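Section 4. Planning and budgeting for a kitchen workstation

This section is intended for the person who will draw up the equipment request, obtain quotations and sign the order. It should be read before Section 5 (Delivery and access) and completed before any deposit is paid to Vollville or to an approved reseller.

4.1 Before requesting a quotation

1. Write down the tasks the arm is expected to perform in its first year. Keep to tasks that a member of staff could demonstrate at a counter today. Moving a board, lifting a spatula and setting down a plate are suitable entries. "General kitchen help" is not, and a supplier cannot price it.

2. Against each task, record the heaviest item to be lifted and the widest item to be gripped. Allow for the weight of the gripper itself, which is deducted from the rated load of the arm.

3. Measure the worktop from wall to front edge. Measure again with every appliance in its normal place. Enter both figures on Form A.

4. Decide whether the work requires one arm or two. A second arm adds to the cost of the mount, the cabling, the safety assessment and the yearly service, and should be treated as a separate line throughout.

Note: Flat items need particular care at this stage. A chopping board lying flush on a hard worktop offers very little for a gripper to hold, and long parallel fingers of the kind that can pass either side of a board's edge are quoted separately from the standard set.
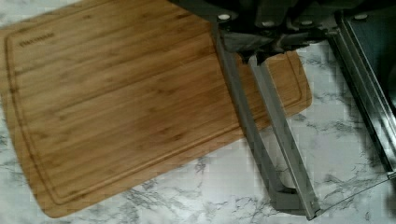 Caoimhe Ó Néill: We ordered the standard fingers at Grivside and had to reorder in August, by which time the equipment budget had closed. Please tell people to put the finger set on the first order, even if they have to drop something else.

The finger set is accordingly listed as a required item on Form A from this edition onwards. Sites that have already submitted the earlier form should add it by hand in the space marked "Other" and initial the change.

4.2 Preparing the budget

1. Enter the purchase price of each arm, controller and gripper under Capital.

2. Enter the mount, guarding and electrical work under Installation. Quotations for electrical work should come from the contractor who maintains the building, who will know the existing circuits.

3. Enter worktop items under Consumables. Boards, cups, plates and utensils used in repeated trials wear out or go missing, and replacements should match the originals in size and material. The Lynch site sets aside 1000 euros a year for this line.

4. Enter staff training under Revenue. The supplier's introductory course takes 14 hours and is charged per person.

5. Add a contingency of 12 per cent to the total of steps 1 to 4. Do not spread it across the individual lines.

Caution: Do not include the warranty extension in the contingency. It is a fixed charge, payable with the order, and cannot be added once the equipment has been accepted.

4.3 Planning the worktop

A bare bench costs less to prepare, but results obtained on it are a poor guide to how the equipment will perform in a furnished kitchen. Sites planning domestic tasks should budget for ordinary appliances and storage from the outset, and should check that the arm can reach its work with these in position. 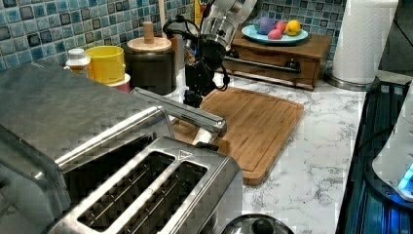
Figure 4.2 Worktop with arm, chopping board and kitchen appliances.

1. Draw the worktop to scale and mark every fixed item, including sockets, taps and hobs.

2. Mark the reach of the arm as supplied. Handles and other projections should be drawn at their full extent, as these are commonly missed.

3. Mark a clear area for setting items down. It should be at least as large as the largest item on the task list.

4. Send the drawing with the request for quotation. Suppliers who have not seen a drawing will normally quote for the longest arm in the range.

Note: Reflective surfaces, such as polished metal and dark glass, may affect some camera systems. Ask the supplier to state in writing which surfaces have been tested.

4.4 Tools and attachments

Two methods are available for tasks that need a utensil. The gripper may hold an ordinary kitchen tool, or the tool may be fitted to a dedicated coupling. Couplings give a more repeatable position – and are considerably dearer. Where the task list includes more than three different utensils, the first method is usually the more economical.

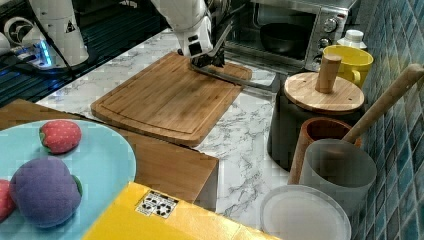

Whichever method is chosen, the request should name each utensil by length, handle thickness and blade material. Tegwen Morris at the Grutulgate office holds a list of utensils already tried at other sites and will supply a copy on request.

1. Order two of each utensil.

2. Keep one unused, as a reference for later replacements.

3. Record the supplier's part number on Form B.

Caution: Sharp tools require a separate risk assessment. Do not place an order for them under this section.

4.5 Approval and lead times

Completed forms are to be sent to Zhuoran Xue for technical review and then to Eimear Tierney for financial approval. Review takes around 74 days when a second arm is requested. Orders for a single arm are normally dealt with sooner, provided that the drawing is attached.

Quotations that expire during the review must be renewed before the order is signed. The renewed quotation should be stapled to the front of the original, and any change in price entered on Form A, line 9.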